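The Sour Soup Road

By Bogdan Coman

The bus to Vurkari leaves at an hour when no kitchen is open, so I began my trip hungry. I had with me one apple and a notebook, and in the notebook I had written the names of three villages where, my mother told me, people still make sour soup in the old way, with fermented wheat bran and not with lemon.

My mother cooks this soup every Friday. She was born in Stakport, close to the river, and there the bran liquid was kept in a clay pot behind the stove. When we moved to the city the clay pot was exchanged for a glass jar, and the soup became a little weaker. She says it is the water. I think it is the jar, but I have learned to keep this opinion for myself.

In Vurkari I was received at the Farahani guesthouse, which has 18 beds and one very long table. The family came here two generations ago and they cook both kitchens, their own and the local one, sometimes in the same pot. The grandmother puts dried lime in her sour soup. Her neighbors complained in the first years, and now they come on Sunday with their own bowls.

She let me stand beside her from the morning. First she washed the bones and boiled them without salt. The carrots and celery root went in after one hour, cut in big pieces. The bran liquid she boiled separately, in a small pan, and she was strict about this. If you pour it raw into the soup, she explained, the vegetables stay hard and you can cook them until December. Lovage comes at the end, a whole fistful, when the fire is already off.

I ate two plates. The taste is sharp at first, then round, and the lime leaves something smoky in the back of the mouth. With it we had corn bread, white cheese and green peppers so hot that the son of the house drank water after each bite and continued to eat them.

The next day I walked down to Plutport for the summer market. It is not a large one, but people arrive from all the valley. A woman sold me a bottle of bran liquid for the price of a coffee and wrote 2024-07-15 on the label with a pencil, so I would know when it was filled. Another stand had plum jam cooked in copper, and I bought 16 jars, a decision I regretted on every hill on the way back.

After the market there is always tea. In this region it is made from linden flowers and drunk from heavy mugs, with honey, also in hot weather. People sit long over it and talk about who has sold land and whose daughter is getting married. 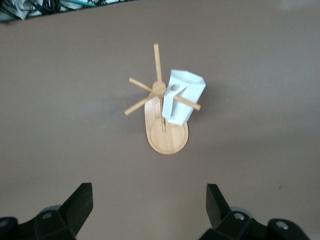
A wooden mug stand with four pegs.

I stayed for the second mug, and for the third, and missed the afternoon bus. The driver of the evening one knew a cousin of my mother and did not want to take money from me.

At home I cooked the soup for her with the liquid from Plutport. She tasted it standing, with the spoon from the pot, and asked where I had put the lime. I had put none. She took a second spoon and told me to bring the deep plates.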